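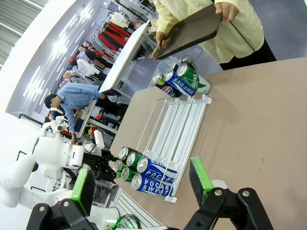 Electrolyte drinks - worth it or a con?

marrowfat
Started walking to work in September, 9 km there and back, and a bloke at the office has convinced himself that I need to be on electrolytes. He swears by the Zorkitz sachets. I looked at the box and it's salt, citric acid, sweetener and a bit of potassium for the price of a decent sandwich. Has anyone noticed any difference from this stuff, or is it squash with a marketing department?

hobnail_k
Squash with a marketing department. For 9 km of walking you need shoes.

tidewrack
Depends how much you sweat. I'm a salty sweater, white lines on my cap and everything, and I used to get dreadful calf cramps on the long hill runs. Switched to Skirik tablets and they've gone.

hobnail_k
Did you change anything else at the same time?

tidewrack
New shoes and I cut my mileage a bit. But I'm fairly sure it was the tablets.

hobnail_k
Right.

Plum Duff
There's a difference between running for two hours in August and strolling to an office. Most people get their salt from dinner. If marrowfat has had toast and Marmite before leaving the house I'd say that's covered.
What annoys me is the "hydration" talk on the packets. Le Roux had a poster up at our pool saying you lose 70 per cent of your focus if you're thirsty. Focus on what? Measured how? I asked at the desk and got a leaflet with the same sentence on it.

marrowfat
The Zorkitz box says "up to 100 hours of balance". I have no idea what that means and I've read it four times.

oldferryman
Slightly different view. I worked in a bakery for almost 30 years and in summer we all drank something with salt and sugar in it, mixed up in a bucket by whoever was on early. Nobody sold it to us. When you're sweating through a whole shift plain water sloshes about and makes you feel sick, so I wouldn't call the idea a con. The prices are another matter.

Plum Duff
Fair enough, and I'd agree for a bakery. I was going by the walk in the first post.

Quillback
Canned ones like Pocari Sweat are at least honest about being a soft drink. You buy it cold, you drink it, you get on with your day. It's the sachets with a subscription I can't stand. Bestum tried to sign me up for a monthly box when all I wanted was one tube to try.

hobnail_k
Still sugar water though.

Quillback
So is tea, the way you probably take it.

tidewrack
Can I just say that cramp isn't imaginary. You lot are very quick to tell people what's going on in their own legs.

hobnail_k
I didn't say the cramp was imaginary. I said you changed three things and gave the credit to the one that came in a tube. Go back to the old mileage with no tablets for a month and I'll happily eat my words.

tidewrack
And if I get cramp?

hobnail_k
Then you'll have cramp and I'll owe you a tube of Skirik.

marrowfat
Going to stick with water and see how I get on. The bloke at work has given me two sachets anyway - lemon, apparently. Will have one on the next hot day and report back.

Plum Duff
Have it with the Marmite toast and you won't be able to tell which one did it.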